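4/19/26 - quick one, lunch is nearly over

So the Zetix two-arm kit. Had it 11 days now, on loan from Grestside. Naima Benkirane asked for my notes so here they are, messy.

## Good stuff

Setup was fast. Two arms, one laptop, calibration done before coffee. Padded fingers grip way better than the bare ones we had in October. Wrist camera view is clear enough to work from, which suprised me.

## Not so good

- Cables. They loop out from the arm and I keep worrying about snags. Need clips, Zetix doesnt include any.
- Manual skips the part on swapping fingers. Higinio Olvera had to call support, 2 calls.
- Small stuff is hard. We're on wall adapters this week - prongs up, other arm coming down next to them, red basket off to the right. Slow going, lots of retries.
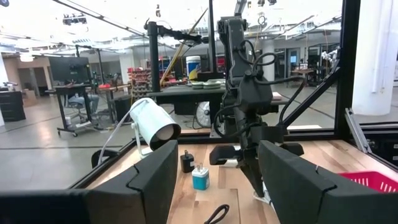

## Would I buy it

Maybe. Price is steep for a shop our size and the Stidell one is cheaper, but I liked the arms on this more. Tonantzin wants to try it with longer fingers first. More when those come in.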